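Mar 10, 2018. Dye bench, second madder bath

Came in early to look at the skeins before the light moved off the drying rack, and I'm glad I did, since madder always looks better to me at breakfast than it does after lunch. The Cordeiro wool has taken the color beautifully! It is a proper brick red with a little orange sitting in it, much closer to what Ching-wen Liao had in mind for the Rokico blanket than the pinkish thing I pulled out last time (which I still rather like, and have put by for a hat).

For whoever picks this up after me, the bath went like this. I weighed out 300 grams of dry wool and soaked it overnight with a drop of the plain soap. Alum as usual, then a rest in the covered bucket. The madder was the ground root from the Favum bag, the older one with the torn corner, and I gave it a long soak in warm water before any wool went near it. Then I brought the pot up very slowly and kept it well under a simmer. I know I go on about this, but the last batch went brown on me when I wandered off to answer the phone and it got too hot, and I'd like to spare the rest of you the same sinking feeling.

I let it sit at heat for 4 hours, turning the skeins every 20 minutes with the long spoon, and then left everything in the pot to cool on its own. The first rinse ran quite red. The third was nearly clear, and I stopped there and hung them up.
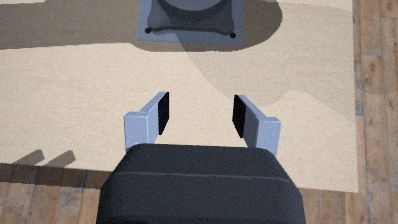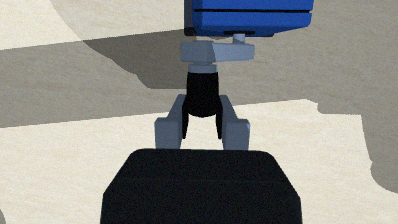
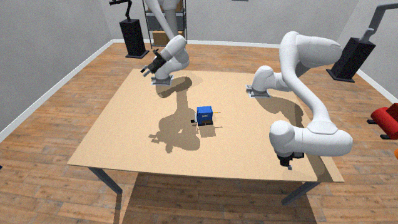 *Cream rug on the plank floor, the blue box-like piece with its black handle, and the tan table.*

Now for the part that's bothering me. The Droltetti yarn, which went through exactly the same mordant and exactly the same pot, came out a good bit paler, and it's patchy near the ties. The ties I can explain, I had them too snug and should have made loose figure eights the way Ching-wen showed us. The paleness I'm less sure of. It feels slicker in the hand than the Cordeiro and I wonder if there's some spinning oil left in it that one soak didn't shift. I've cut a short length and put it in hot soapy water in a jam jar to see what comes off, and I'll write it up when I've had a look.

I also tried a pinch of chalk in a little side bath, our water here being so soft, and that sample is noticeably redder. I've pinned it to the card next to the plain one. Please don't take the card home, I'd like to set it in the window and see how both of them hold up through to May.

There is plenty of life left in the main bath, so I've strained it and kept it in the lidded pail under the sink. It should give a nice coral on a second go, perhaps with the lighter skeins Ching-wen brought over, if she can bear to part with them. The spent root is drying on newspaper by the back door and I'd like to keep that too.

We need more alum before the next batch. The total on the blanket yarn, counting everything dyed so far, is 589 grams, so one more good bath like this one ought to see us through the border and leave a bit over for mending.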